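The February letter from Tolentino Street is a long one, so put the kettle on. Plenty came in after the last issue, and I've tried to fit as much of it as I could.

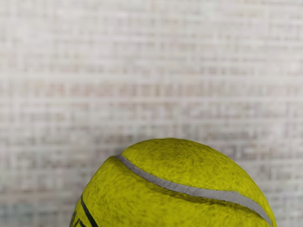

## Getting the courts (and ourselves) ready for spring

Every year I tell myself I'll start stretching in January, and every year I find myself in the hallway closet in the last cold week, hunting for my shoes. If you're the same, take heart! Jin-sol Bae is running her loosen-up hour again, Friday evenings at 6:30 in the church hall on Clirnenby Road, and you don't need a racket or any kind of talent. Bring a mat if you have one and a towel if you don't. She works mostly on hips, calves and shoulders, and she is very patient with those of us who can no longer get down to the floor gracefully (or back up again, for that matter).

Courts 1 and 2 open first, as usual. The far pair will stay closed a while longer, as the drain behind the baseline is still being dug out, and I'd ask everyone to please keep off the planks over there, even if your ball goes rolling in that direction. Let it go. There's a bucket of old ones by the gate and you're welcome to take from it.

Now, about those old balls. Geum-ok Oh wrote to ask whether they really do go flat just sitting in the garage, and yes, they do, little by little, even if you never hit them. Once a can has been opened the pressure starts to leak away, and a ball from last summer will feel heavy and sleepy off the strings. I keep mine for practicing serves, where it hardly matters, and when they're too far gone even for that I cut a cross in them and push them onto the feet of the kitchen chairs. My floors have never looked better. The dog shelter will also take a bag if you call them first.

### The doubles ladder

Sorin Cârstea has kindly agreed to run the ladder again, after a good deal of begging on my part. We have room for up to 50 players this time. Matches are best of three short sets, and you arrange them between yourselves, so do please answer your phone! Last year there were pairs who went weeks without playing simply from being too polite to call twice. The sign-up sheet is on the corkboard by the water fountain, next to the lost umbrella.

If you don't have a partner, write "looking" beside your name and Sorin will find you one. That's how I met Satish Panicker, and we've been losing happily together ever since. We did win one in the fall, in a wind so strong that I'm not sure it counts, but he has asked me to mention it and so I have.

### Odds and ends

- The stringing machine is back from repair. It's $8 for labor, and you bring your own string.
- Sang-wook Sun has found a child's blue jacket, size small, and is keeping it at the front desk.
- Locker 53 sticks. Lift the handle and pull toward you at the same time.
- Soup supper is after the stretching hour on the last Friday of the month. I'm making the barley one, and somebody please bring bread.

Send me your news for the next letter whenever you think of it. Notes pushed under the office door are fine, just make sure they're signed.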